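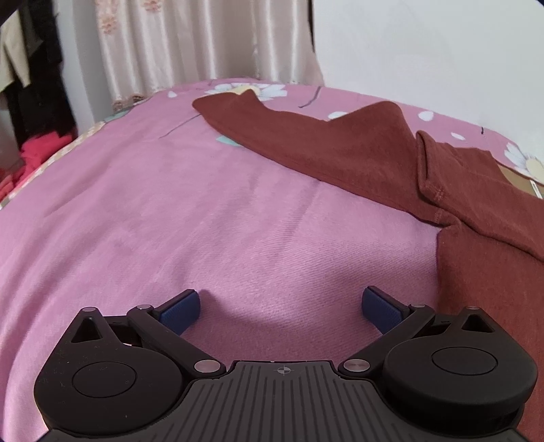
3. Setting up your steam station

You've got the box open and the packing out of the way, so now comes the good bit. The Flinberg 427 is a lovely machine once it's filled, flushed and sitting in the right spot, and all of that fits into one cup of tea. Please read the whole section through once before you plug in. The safety notes in section 1 apply here too.

3.1 Choosing a spot

1. Stand the base on a firm, level surface that doesn't mind a bit of heat. The end of a sturdy ironing board will do, provided it has a proper metal rest. The wide rest on the Nijs board is a perfect fit.
2. Leave a hand's width of clear space behind the base for the hose to bend.
3. Plug straight into a wall socket. The station draws 2000 watts, so don't use an extension reel, a travel adaptor or a timer plug.
4. Lead the mains cable away from where you'll be standing.

Caution: Never stand the base on a bed, a sofa or a carpet. The vents underneath must stay open.

3.2 Filling the tank

1. Check that the dial is at 0 and the plug is out.
2. Press the grey catch and slide the tank towards you. It's stiff the first few times and gets easier.
3. Fill with cold tap water up to the MAX line.
4. Wipe the outside and slide the tank back until it clicks.

If your tap water is hard, mix it half and half with demineralised water. Don't add scent, starch, vinegar or the water from a tumble dryer. I know how tempting the lavender stuff is! It clogs the steam holes and leaves brown spots, and they're very hard to shift from a white shirt. 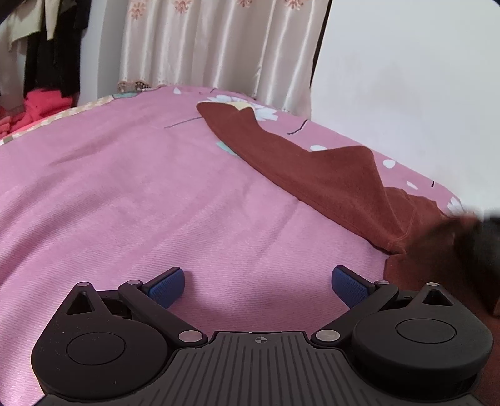
Glenys Tranter

3.3 First heat and flush

There may be a faint smell and a few white specks the first time. Both are normal and both go away.

1. Put the handset on its rest and plug in.
2. Turn the dial to the middle setting. The light blinks for 43 seconds while the boiler warms up, then stays on.
3. Hold the handset over the sink, plate facing down, and press the trigger for a slow count of ten.
4. Let go, wait for the light to stop blinking, and do it again.
5. Run the plate over an old cotton tea towel until it comes away clean.

Caution: Steam burns. Keep your free hand well back from the plate, and don't point the handset at people or pets, even for a joke.

Note: A clicking or humming sound from the base is the pump drawing water. If it hums for a long time with no steam, take the tank out and push it back in firmly.

3.4 Picking a setting

Always go by the care label first. After that, start low and work up. You can press a shirt twice, but you can't un-scorch it.

One dot: acrylic, nylon, anything with a shine
Two dots: wool, silk, polyester mixes
Three dots: cotton and linen

Sort the pile before you start and do the coolest things first. The plate heats up quickly and cools slowly, so going the other way means a lot of standing about. 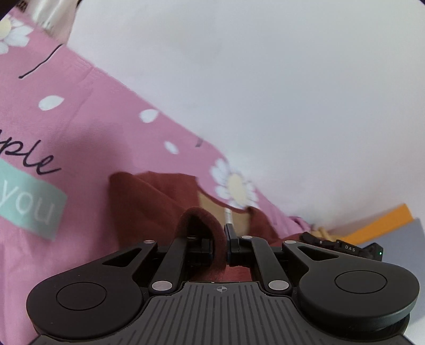 Pink fabric bag with daisy print

Prints, transfers and anything with a raised pattern should be pressed from the inside, or through a pressing cloth. A clean cotton hankie works brilliantly. Try a hidden corner or a seam first and leave buttons, zips and sequins alone.

3.5 Steaming knitwear

My favourite job of the lot! A tired jumper can look years younger.

1. Lay the garment flat and square up the shoulders and hem with your hands.
2. Set the dial to two dots, or one if you don't know the yarn.
3. Hold the plate a finger's width above the knit. Don't let it touch.
4. Give short bursts, working from the hem upwards.
5. Pat the knit into shape and leave it flat until it's cool and fully dry.

Ribbed cuffs and necks need very little. Too much steam there and they go slack.

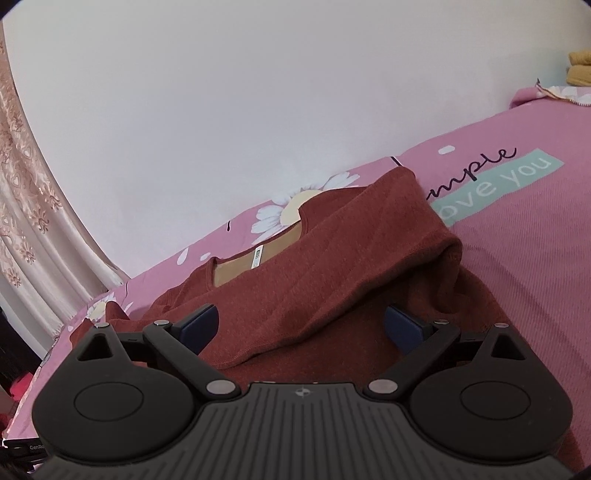 Rust-red jumper, laid flat

3.6 When you've finished

1. Turn the dial to 0 and unplug.
2. Leave the handset on its rest until it's quite cold.
3. Empty the tank. Don't store the station with water in it, especially in a shed or loft over December.
4. Wind the hose loosely round the base and fasten the strap.

Descaling: the red drop lights up when it's time. Use one sachet of Briko descaler in 100 ml of warm water and follow the steps in section 5. Spare sachets and tank seals can be ordered from Hamus with the card in the back of this guide.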